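Visit to the Silwood Oncology Centre

In August a delegation from the Brotano Cancer Foundation, led by Graham Wainwright, attended the open day of the Silwood Oncology Centre. The Centre treats patients with breast, bowel and lung cancer and has 158 beds. It admitted 1308 new patients last year.

The morning began at 9.30 with an address in the Varnik lecture hall, followed by a tour of the day unit, the pharmacy and the supply rooms.

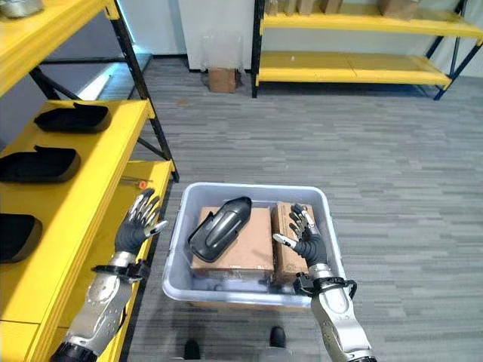

Storage bin and yellow metal shelving, storeroom.

The delegation was received in the day unit by the senior nursing staff. Chemotherapy is given there on weekdays, and patients who live at a distance may stay overnight in the adjoining hostel. Members asked how blood results are passed to the pharmacy before each dose is prepared. The Centre explained that no dose is made up until the treating doctor has signed the result.

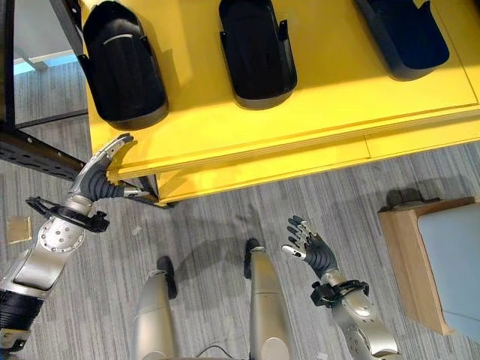
After lunch the visitors were shown the radiotherapy department, where 2 treatment rooms are in use. The physics team described the daily checks carried out before the first appointment. Waiting times from referral to first treatment were also discussed, and the Centre agreed to send its figures to the Foundation in writing.

The final session concerned the Espinoza follow-up study, which has enrolled 167 women after surgery for breast cancer.

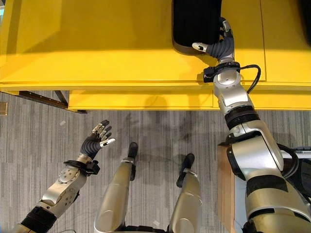

Participants are seen every six months and complete a short form on tiredness, sleep and return to work. Mr Wainwright thanked the Centre for its welcome and invited its staff to pay a return visit to Brotano. The programme closed at 4 p.m.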